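Kurkico Spoon Set: data card and notes
Maintained by Parisa Rashti and Omid Shirazi
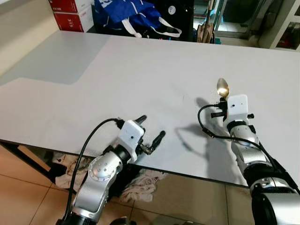
Most teleoperation sets are sold on their episode count, and I have stopped trusting that number. Ours is 564 episodes, recorded by remote control on a two-arm station, and it will teach a policy less than you hope. Before planning anything around it, look at how little the robot has to deal with. The table is bare white, the spoon is small, gold-colored and shiny, and the right gripper has it upright with the bowl pointing away from the arm. Against that background a policy can find the spoon by its color and highlight and learn very little about spoons. Test on a dark table before you claim anything.

What is in it

Each episode is one attempt at a short task with one spoon: pick up, turn, hand over to the other gripper, or put down at a given spot. A person drives both arms with a pair of leader handles. We save head view video, joint positions for both arms, gripper opening, and one line of plain text with the instruction.

Of the 564 episodes, 400 are marked clean. "Clean" means Behrouz Moradi watched the playback and saw no drop, no regrasp and no long pause. It is one person's opinion. Azadeh Rezaei checked part of the list again in September and disagreed with him often enough that we kept both sets of labels. Use the column called clean_both if you want only the ones they agree on.

Layout

episodes/ one folder per attempt
labels.csv episode, operator, task, clean_a, clean_b, clean_both
splits/ train and test lists
notes/ operator notes, typed as written, spelling and all

The test split holds out one operator completely. We tried a random split first and the scores looked great, which should have made us suspicious sooner. People have habits. Niloufar Sadeghi turns the wrist before she lifts; Behrouz lifts and then turns. A random split lets the model see everyone's habits in training.

Known problems

Operators had no force feedback. They judged grip by eye, and some squeezed far harder than needed. The gripper opening values will carry this over into whatever you train.

Video and joint data drift apart on long episodes. The Dritley logger was supposed to fix this and did not. Run align.py first and throw out anything it flags.

Shadows from the arms fall on the table and move with them. A model can use a shadow as a depth cue. That may help you here and hurt you under other lights.

The background beyond the table was never controlled. If you crop it out, say so when you report results.

Baseline

We trained a plain imitation model on the clean_both episodes and ran it for 10 trials per task. It finished 9 of the pick up trials. Please don't quote that by itself. Ten trials is a small number, the table was the same one, and the person resetting the spoon knew where the model liked it. The handover task failed too early and too often for us to publish a score.

Questions go to Omid. Report bad labels with the episode number and the time in the video.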